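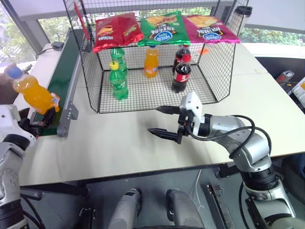 Counter baskets are the smallest fixture we support and the one that generates the most mail. Most of the questions concern mixed loads, where drinks and snacks share a single unit and the restocker has to decide what goes where. The rule in the Pullen guide is short: weight on the floor, bags on the lid. A black wire mesh basket with a low front edge will take five upright soda bottles on its mesh floor, with three bags of chips laid side by side across the flat top. Set the bottles in rows from back to front, with like behind like, as with the two colas on the right and the two green bottles on the left. The low front edge leaves the forward bottles easy to grip below the neck.

Chip bags are less cooperative. They are light, they slide on wire, and a slight overlap between neighbors is normal. Salma Saber, who maintains the guide, now accepts an overlap provided the flavor name on the lower bag can still be read. Bags should face the customer side of the counter. If the unit is filled from behind, the print will be upside down to the person filling it, and new staff tend to turn the bags around to suit themselves. Please check this during training.

Mesh size matters more than finish. A fine square grid keeps bottle bases level, while the wider grid on the older Junano baskets lets a narrow base tilt. Three sites still have the older type. They can stay in service with a flat liner cut to the floor of the basket – card is adequate, thin plastic lasts longer.

Restock from the back. Move the remaining bottles forward, place new stock behind them, and lift the bags off first if the lid is loaded. Segundo Montoya timed both methods at the Peltholm counter in July and found that leaving the bags in place saved almost nothing, as at least one usually had to be picked up off the floor.

Revised load sheets go out with the next parts order. Sites using their own sheets should send a copy to Salma before then.

Recent items
Liners for older wire baskets: cutting sizes
Price tag clips, second supplier
Counter depth and the 1,112 mm limit
Peltholm refit notes
Returning damaged baskets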